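Evlow Games Afternoon Box: Set-up Guide
Section 4: Getting the room ready

By now you've unpacked the box, checked the contents against the card in the lid and (we hope!) had a quick go at a game or two yourselves. Now comes the bit we love most, turning an ordinary hall or front room into somewhere people want to sit down and play. Set aside the best part of an hour the first time. It gets much quicker.

4.1 Choosing where the tables go

1. Walk round the room before you move anything. Look for sockets, draughts and the door everyone uses.
2. Put the talking games (Toom and Atance) well away from the kitchen hatch. Boiling kettles drown out clues.
3. Put the quiet games near a window if you have one. Daylight makes coloured pieces far easier to tell apart, and it's kinder on older eyes.
4. Leave enough space between tables for a wheelchair or a pushchair to get past with people seated on both sides. Try it with the chairs pulled out.
5. Keep one table free for coats and bags.

Note: the box holds enough for 20 players at once. If you expect more, run two sittings. Squeezing extra chairs round a table sounds friendly but it slows every game down.

CAUTION: Folding tables must be locked at both ends before anything is put on them. Press down on the middle and listen for the click. Lift with two people.

4.2 Marking out a table for Toom

Toom is the copying game: one player describes a small shape made of cubes, the other builds it without looking. It needs an agreed patch of table to build in, and a simple outline does the job beautifully.

1. Wipe the table and let it dry.
2. Draw a thin black outline, or lay down tape if the table belongs to someone else. Three sides are plenty if you work up to the back edge.
3. Begin with three cubes in an L. It sounds far too easy, and then you hear two grown adults arguing over what "behind" means.
4. Keep spare cubes in the bag until they're needed.

Small cubes on a white tabletop. 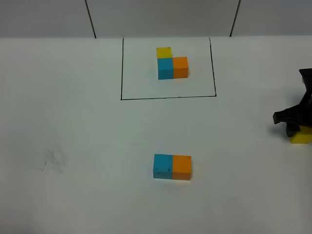
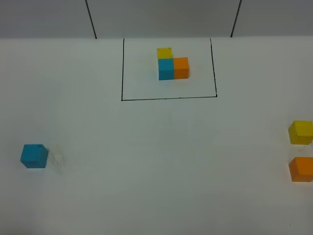
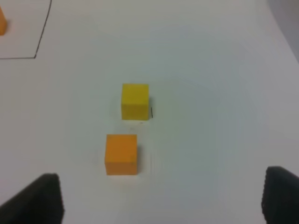
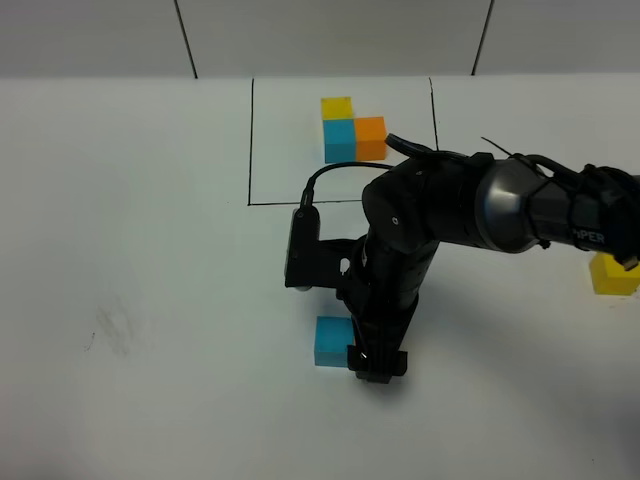 5. Agree before the first turn whose left is "left". We use the builder's.
6. Swap roles after each shape, and change partners after 9 shapes.

4.3 Laying out Atance

1. Shuffle the 200 clue cards and split them into four piles, face down. They don't have to be equal.
2. Stand the sand timer where both teams can see it.
3. Put out the score pad and two pencils. Pens leak into the box, and ours still has the stain to prove it - a lovely shade of green, mind you.
4. Take out the cards with a star in the corner if children under eight are playing. The starred clues rely on old songs and television, and younger players find them a slog.

Note: Maj-Britt Björklund, who wrote most of the clues, likes a house rule where the losing team picks the next pile. We've tried it and it's great fun with mixed ages. Use it if you like.

4.4 Sound and light

Turn the background music off completely while you explain the rules. You can bring it back later, though Toom players will thank you for leaving it very low. If the hall has strip lights, switch them all on and give them a few minutes to warm up.

Anyone who uses a hearing aid should get first choice of seat. A spot with a wall behind usually works well, and a tablecloth under the Atance cards takes away a surprising amount of clatter.

CAUTION: Run extension leads along the wall and tape them flat. Never take one under a games table, where feet will find it.

4.5 Food and drink

Do have food! A games afternoon without cake is a sad thing. Serve it from its own table and stop play while people eat, as buttery fingers ruin clue cards very quickly. Cards can be wiped with a barely damp cloth and dried flat under a book. Don't put them on a radiator; they curl and won't go back.

4.6 Last checks before the door opens

- Tables locked, chairs counted out
- Rules card on each table, large print side up
- Timer tested
- Someone at the door to say hello and show people to a seat
- Lost pieces tub where everyone can see it

Missing a card or a rules sheet? Write to Gunvor Aasen at Grunaddale with the number printed inside your lid. Boxes packed before February have the older rules card, which leaves out partner changes in Toom; she'll gladly post you the new one.

Section 5 covers welcoming players and running the first game.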